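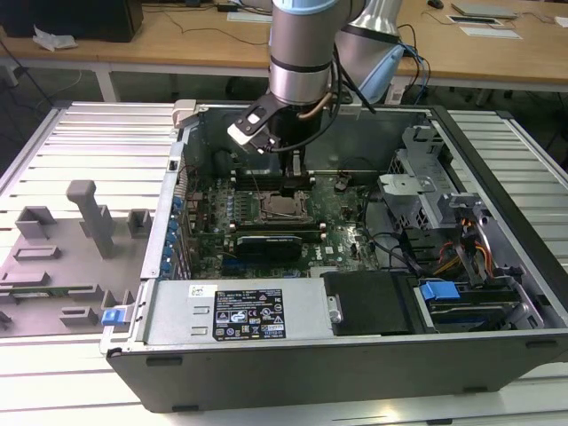

Arm and gripper over an open Dell tower, fixture tray at left.

Last updated: 4th July
2 min read

Protham Student Robotics Club seeks members for the Mostora project, starting in September. The task is automated handling of desktop PC parts – memory modules and processors – with one arm and one gripper.
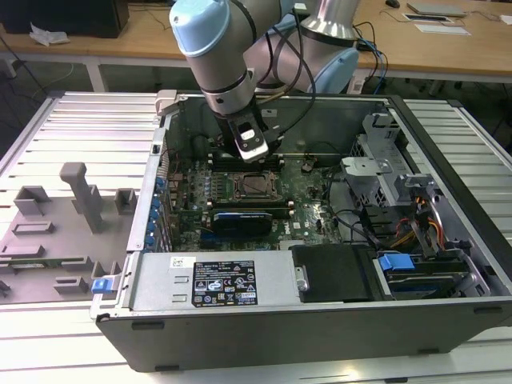
Members write motion sequences, design and print fixtures, and log each attempt. There are 15 places. Sessions run in the Jatoi lab.

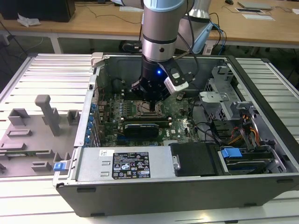
Gripper above the empty CPU socket.

Requirements:

- Enrolled student, any year
- Basic Python or C++
- Safety briefing completed before first arm use
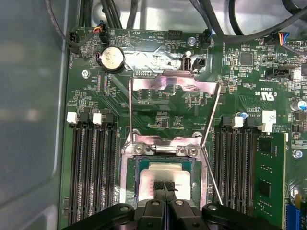

How to apply

Send a statement of up to 350 words to the club desk, Jatoi building, room 34. List any prior work with CAD, grippers or motion planning. Code samples are optional – link to a repository if you have one. Former Vuneo competition entrants should give their team name.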